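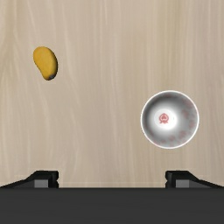 Mei-kuen Au wrote to me that fruit in the office is a small bribe, and that a company which wants to be kind should pay better wages and let people buy their own. I have read her message many times, and I agree with half of it.

I work in Culdale, in a building with 40 people on two floors. In May the management stopped the weekly delivery of fruit. The saving is 4,000 a year, they told us in an email which also talked about printers. Mei-kuen is right that this money, divided between all of us, is almost nothing on a pay slip. But this is exactly my difficulty with her argument. On the pay slip I would not notice it. At the table by the window I noticed it every morning.

When I came to this country I did not know how to begin a conversation with a colleague. The weather was finished in one minute. With fruit it was easier. Somebody asked if the pears were ripe, somebody else explained how his grandmother in Likow kept them in a drawer with newspaper, and after this I could ask him about the grandmother. Oi-ling Chang and I became friends because we both wanted the last mango and she cut it in two, very badly, with a plastic knife.

I don't say that a company must feed its workers. A shop is 100 steps from our door. But people who go to the shop go alone, and they eat at the desk, looking at the screen. I do it also now.

Mei-kuen proposes that we each bring something on our turn. I have put my name on the list for next week, with plums.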